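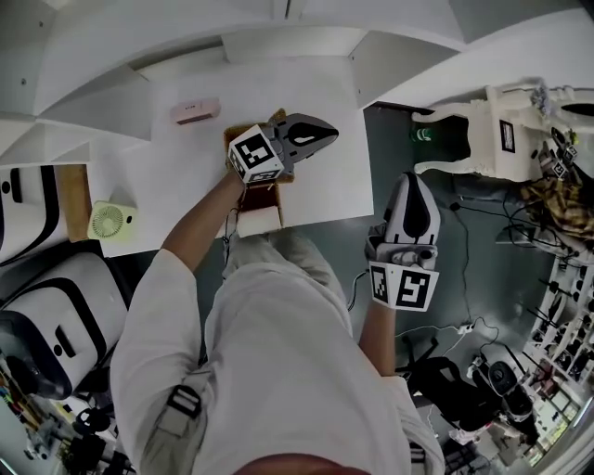
Cardboard box

A cardboard box is a container made from stiff paper-based board, cut and creased so that it can be shipped flat and folded into shape when it is needed. Boxes of this kind carry most of the world's packaged goods, and they are also used for storage, for moving house, for art, for gardening and, to the lasting delight of children and cats, for play. Few everyday objects pack so much clever design into so little material.

Names and types

In everyday speech "cardboard" covers several quite different materials. Paperboard is a single thick sheet, the kind used for cereal and shoe boxes. Corrugated board has a wavy inner layer, called the fluting or medium, glued between flat sheets called liners. People in the packaging trade tend to avoid the word "cardboard" altogether and will cheerfully correct visitors who use it.

Board with one wavy layer and two liners is called single wall. Double wall has two wavy layers and three liners, and triple wall, which can stand in for a wooden crate, has three and four. The size of the waves is given by a letter. The letters follow the order in which the sizes came into use, so A flute is the largest of the early ones, B is much smaller, and C, which arrived later, falls between them. Newcomers find this maddening.

History

Pleated paper was patented in England in 1856 as a lining for tall hats, where it kept the shape and let a little air through. In 1871 a patent in the United States covered corrugated paper as a wrapping for bottles and glass lamp chimneys. A few years later came the idea of gluing a flat sheet to the waves, which made the material far stronger, and from there it was a short step to making whole boxes out of it.

The folding carton has a wonderful origin story of its own. At a Brooklyn paper bag factory in 1879, a metal rule meant for creasing bags slipped out of position and cut them instead. The owner, Robert Gair, saw that cutting and creasing could be done in a single press stroke, and the ready-to-fold carton was born. Crackers, soap and breakfast cereal soon went out to stores in printed cartons.

Railroads were slow to accept the new boxes and for years charged more to carry them than wooden crates. A ruling in 1914 ended much of that unequal treatment, and wood began its long retreat.

How a box is made

Corrugated board is made on a long machine called a corrugator. Paper for the medium is softened with steam and pressed between ridged rollers, then starch glue is applied to the tips of the waves and the liners are added. The finished board is dried, trimmed and cut into sheets, called blanks. A second machine prints, slots and creases each blank, and one side seam is glued, taped or stitched with wire.

The most common design is the regular slotted container. All its flaps are the same length, and the two outer ones meet in the middle — a neat arrangement that wastes very little board. Other designs include the telescope box, with a separate lid that slides down over the base, and the die-cut mailer, which locks shut with tabs and often needs no tape.

Strength

A box gets most of its stacking strength from its corners. The flutes normally run up and down, so each acts as a tiny column. Stacking boxes squarely, corner over corner, makes the best use of them, and even a small overhang gives away a surprising amount of strength. Damp air is the great enemy, and a box that holds up well in a dry room may sag badly in a humid one.

Recycling

Used corrugated board is among the most widely recycled packaging materials. It is mixed with water until it breaks down into pulp, then screened to remove tape, staples and plastic, and made into new paper. The fibers get shorter each time around, so mills add some fresh fiber to keep the board strong. Greasy board is harder to handle, and local rules on pizza boxes vary a great deal.

In art and play

Cardboard suits sculptors because it is cheap, light and easy to cut. Toshiko Takagi's Lostness is a walk-through maze built from 600 used boxes, with the shipping labels left in place. Kohei Tsuchiya makes smaller pieces, peeling back the liner so that the fluting shows as a pattern of fine ridges — lovely things, especially in low side light.

See also

Corrugated fiberboard
Folding carton
Kraft paper
Packing tape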